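Looking After a Maple Board

I love a maple board. Mine came from the Ostrowski lumber yard as four rough planks, I glued them up over a long weekend in September, and it has been a bread board, a craft board and a puzzle table ever since. Maple forgives a lot if you give it a little attention now and then, so here is everything I do to keep mine pale and smooth.

Everyday wiping

Warm water, a drop of dish soap, a well-wrung cloth. Wipe along the grain and do both faces, even if only one got dirty. Then stand the board on edge until it feels dry all over – mine leans against the backsplash overnight. Never leave it lying in a puddle. Wet on one side and dry on the other is how boards cup.

Crayon, marker and paint

Crayon lifts with a plastic scraper and a dab of mineral oil. For washable marker, try a paste of baking soda and water, left for a few minutes and rubbed with the grain. Poster paint usually flakes off once it has dried, so let it be! Anything that has really soaked in will need sanding.

Sanding

Start with 120 grit if the surface is scratched, move to 180, and finish with 280. Mist the wood lightly before the last pass and let it dry. The fibers stand up, you knock them back, and the board stays silky the next time it gets wet. I once went all the way up to 700 just to see, and it was gorgeous, but oil took ages to sink in and I haven't bothered again.

Go easy over the seams. It's tempting to lean on a ridge you can feel with your thumb, and then you have a dip instead. A cabinet scraper does it better.

Oiling

Food-grade mineral oil, warmed by standing the bottle in a mug of hot water. Flood it on, leave it 2 hours, wipe off whatever is left. The figuring in the wood just wakes up – my favorite part of the whole job. Do the end grain twice.

Front edges

A sharp corner on maple chips and it bites your forearms. Round it over with a sanding block, a few light strokes at a time, until you can run your palm along it comfortably. A board that gets used for blocks and shape sorting is much nicer to lean on with a softened edge.

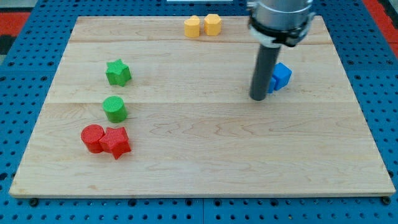 Storing it flat or on edge

On edge, with air on both sides, away from the stove and the radiator. If you have to lay it flat, put a couple of thin strips of wood underneath and flip it whenever you think of it.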